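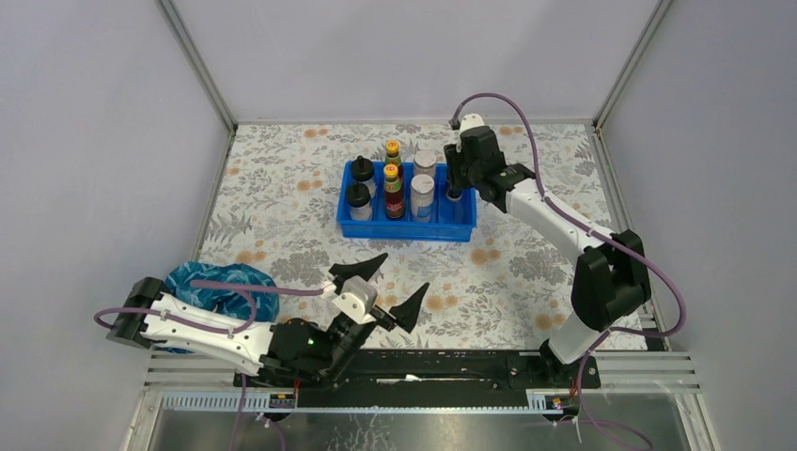

Condiment crate on the fern-print mat. See item 4.

Tikholm Hall Kitchen
Walk-through checklist, May, with comments

Done Sunday, starting at 8 in the morning, before the pancake crowd. Same order as the sheet on the pantry door. OK means OK, FIX means it goes on the list at the bottom.

1. Hand sink
Hot water: OK
Soap and paper towels: OK
Sink clear of dishes: OK
Comment: I love this new faucet! You can work it with your elbow, and it doesn't spray the wall like the old one did.

2. Walk-in cooler
Air temperature 41°F or below: OK
Thermometer easy to read: FIX
Raw meat on bottom shelf: OK
Everything covered and dated: OK, one exception
Comment: Every shelf faces forward and the dates are big enough to read from the door. Great work by the Saturday crew. The exception was a tub of cut melon with no date, now tossed. The thermometer has slid behind the milk rack again and wants a proper hook.

3. Dishwasher (the Zultberg)
Rinse temperature: OK
Spray arms clear: OK
Door gasket: FIX
Counter reading: 1,282 loads
Comment: What a machine. It rattles, it steams up the window, and the glasses come out gorgeous. The gasket is splitting at the lower left corner and there's a small puddle after every third load or so. Please keep the floor mat over that spot until the new gasket is in.

4. Condiments and squeeze bottles
Caps closed when not in use: OK
Kept together in a crate: OK
Refilled bottles labeled with contents and date: FIX
Outsides wiped: OK
Comment: The blue crate is such a good idea. Squeeze bottles, sauces and lidded jars all travel together, so you can carry the lot out to the serving table and back in one trip (and wipe under it in about two seconds). Low sides too, so you can get a hand in easily. For labels, use the tape by the phone. Never top off a half-full squeeze bottle. Empty it, wash it, cap included, then refill.

5. Table coverings
Wipeable, no tears: OK
Clean on both sides: OK
Comment: Flip these when you wipe them! Syrup loves to creep underneath. Prints hide crumbs better than plain white, so run your hand across after wiping.

6. Range and hood (the Marchetti)
Burners light evenly: OK
Filters degreased: OK
Pull station unblocked: FIX
Comment: Filters look brand new. Somebody soaked them overnight and it shows. The broom rack is in front of the pull station, though, and that has to move today. I shifted it by the back door for now.

7. Sanitizer
Bucket at 100 ppm chlorine: OK
Test strips in date: OK
Comment: Strips are running low. The Plidness ones are fine, and the color chart is on the lid where you can find it.

8. Exits and floors
Both doors open freely: OK
Exit signs lit: OK
Room limit sign (112) posted: OK
Floor drain running: OK, slow

FIX list
Cooler thermometer hook
Zultberg gasket, lower left
Date labels on refilled bottles
Broom rack, permanent spot
Also order: test strips, label tape, drain brush

Sheet goes back on the pantry door once the gasket is in.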